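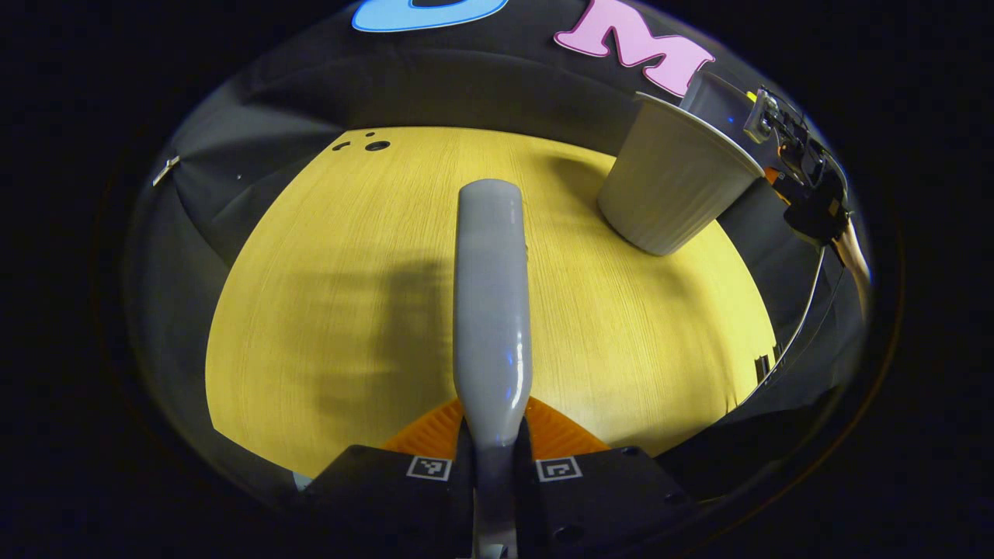 Item 21, yellow table, with the gray piece upright.

# Room 2, Ullmont Craft House — checklist for tables and small equipment

Checked by: Rawan Zein
Time: Saturday, before the morning group
Marks: OK / Watch / Repair / Not checked

I keep the same order as in the October sheet, so that the two can be compared line by line. Where I write only OK, I have no comment.

## A. Yellow table (item 21)

- [x] **Top surface, wood** — OK. I went over it with the flat hand in the direction of the grain and then across it. I felt no splinters.
- [x] **Holes near the edge** — Watch. There are two small dark holes, one smaller and the other larger and more oval. Both were already on the October sheet. I put a thin pencil into each and no wood came loose. The edge of the larger one is a little sharp for small fingers. Please sand it lightly, by hand, and do not fill it before Quiroga has answered if something should be fixed there.
- [x] **Dark speck close to the holes** — Watch. It is very small. I could not decide if it is dirt or the start of one more hole. I did not scratch it.
- [x] **Rounded edges** — OK.
- [x] **Legs and joints** — Repair. One leg moves when I lean on the corner. The bolt turned a half turn with the small key and then it turned without holding. A new bolt is needed, the same length as the old one.
- [x] **Color and finish** — OK. The pale yellow is even enough. I would not paint it again this year.
- [ ] **Load test** — Not checked. It needs two persons and I was alone.

## B. Gray piece, bottle shape

- [x] **Surface** — OK. It is matte and smooth to the touch. I found no crack on the round top.
- [x] **Narrow part at the lower end** — OK. This is where a crack would be most serious, so I turned the piece slowly under the lamp and looked two times.
- [x] **Stands without help** — Watch. It stands, but a push with one finger is enough to make it fall. Keep it away from the edge of the table when the group is working.
- [ ] **Label** — Not done. The list from Zodeck has no name for this piece that I could understand. I call it "gray piece" until somebody gives me the correct word.
- [x] **Cleaning** — OK with warm water and a soft cloth. No scouring powder, please. It takes away the matte finish and leaves shiny places.

## C. Light and floor

- [x] **Lamp above the table** — Watch. The lamp is marked 2000 lumens and it gives enough light, but the person who works at the table makes a dark shadow on the place where the hands are. If the table is moved a little toward the window, the shadow should become softer. I have not moved it alone.
- [x] **Free passage behind the table** — OK. The rule of the house is 1000 mm. I measured from the table to the shelf and it is a little more than the rule. When the chairs are pulled out it is less, and then the passage is too narrow for the cart.
- [x] **Floor mat** — Repair. One corner is lifting. I put tape on it for today. The tape is a temporary solution and it should not be there next month.
- [x] **Cable to the wall** — OK. It is fixed along the skirting board and no chair stands on it.

## D. Cupboard (Grinel, two doors)

- [x] Doors close completely — OK
- [x] Fixed to the wall — OK, both brackets are tight
- [x] Heavy things on the low shelves — Repair, done at once. Somebody had put the clamps on the top shelf. I moved them down.
- [x] Key — Watch. There is only one key and it hangs where a child can reach it.

## To do

| What | Who | When |
|---|---|---|
| New bolt for table leg | Quiroga | before the next group |
| Sand the edge of the larger hole | Quiroga | same visit |
| Question: is the speck a hole? | Quiroga | same visit |
| Name for the gray piece | Zodeck, by e-mail | no hurry |
| Mat corner | me | this month |
| Second key, higher hook | office | this month |
| Load test of item 21 | me and one more person | after the bolt |

## Comments

Until the leg is repaired, the table can be used for light work — cutting paper, sorting, drawing. Please nobody sits on it, also not for a short moment. I have put a note on the inside of the door.

In October I wrote "table good" with no details, and today I could not remember what I had checked then. I ask everyone who fills in this sheet to write one sentence for each point marked Watch, even if it feels too small to mention.

Rawan Zein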